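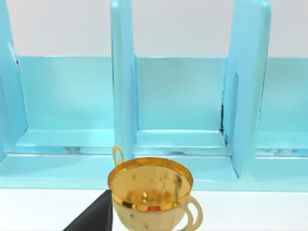
Maja Kołodziej asked under my last post why a co-driver needs to write the notes again when the organiser already gives printed ones. I promised an answer, and it became too long for one post, so I make a thread.

Hilkka Riihimäki
October

1/ For new followers: I sit on the left side and read, Jordan Lockwood sits on the right side and drives. Our event was the Bonamon Rallysprint, on gravel, one stage, five runs for each crew. We were there with the Alano club.

2/ The stage is 2110 metres. It sounds like nothing. In the car it is a very busy couple of minutes, and if I lose my line on the page there is almost no time to find it again.

3/ So, Maja. The printed notes are correct. The problem is that they are correct for the person who wrote them. Their "four right" is Jordan's "five right minus". If I read him a four he brakes, and then he is angry with the corner.

4/ We were allowed two slow passes before the first run, at road speed. First pass Jordan talks and I write. Second pass I read and he corrects me. I use pencil, always. Pen is for people who are sure.

5/ Our numbers go from one to six, and one is the slowest. After the corner comes the distance to the next thing. For example: "300 over crest, four left tightens, 50, three right don't cut".

6/ The 300 in that line is the long straight beside the dam. On the first run I called the crest too early. He lifted off the throttle, waited, and there was still plenty of road. My mistake, and he said this to me at the finish in a very polite voice, which is worse.

7/ For run two I put a small mark in the margin: breathe, then call. It helped. I think my reading is more even when I breathe. My Finnish accent also becomes smaller, Jordan says, but I don't believe him.

8/ The car: it is the old Chien hatch with the 1633 cc engine, the same as last year. New this year are the Horix tyres on the front only. On the back we still had the old ones, with not much block left.

9/ This was not a great idea. The front bites and the back goes for a walk. In the three right after the 50 he had opposite lock on every run. It looked nice for the people at the fence. The clock did not think it was nice.

10/ Run three was our cleanest. Run four we stalled on the start line. Pui-like bad luck, you think, but no, wrong gear. I will not say who had his hand on the gear lever.

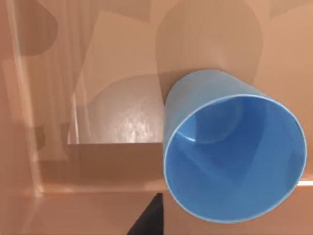
11/ Can you change the notes between the runs?
At this event you can change them as much as you want. On a longer rally you have only the gap in the service park, and there you also want to eat.

12/ I changed three places. The crest, as I said. Then "tightens" became "tightens late" in the four left. And one "don't cut" I took out after run two, when the road was swept by so many cars that the inside was cleaner than the middle.

13/ The other direction happens too. On run five there was a stone on the inside of the last corner, pulled out by somebody before us. Pak-hei Tse, who started in front of us, came to our window in the queue and told us. Thank you Pak-hei! It was very kind, when we are in the same class.

14/ He and Jui-lin Tse finished in front of us also, so maybe kindness is fast. Jui-lin reads much quieter than me. I asked how this works with the engine noise and the answer was "good intercom". I have to look at our intercom.

15/ Result for us: fourth in class. I am happy with it. Jordan is happy with run three and unhappy with all the others, as usual.

16/ If you want to try this seat, start with a short event like this one. Sit in a normal car on a normal road, as the passenger, and write down the corners in your own numbers. Then read them on the way back and see how late you are. Everybody is late.

17/ And get sick at home first, not in Jordan's car. Look up from the page at the straights, it helps the stomach.

18/ Next time I will photograph a page of my notebook if you can forgive my handwriting. Questions about intercoms are welcome, but more welcome are answers.

Contact | © Hilkka Riihimäki | Back to top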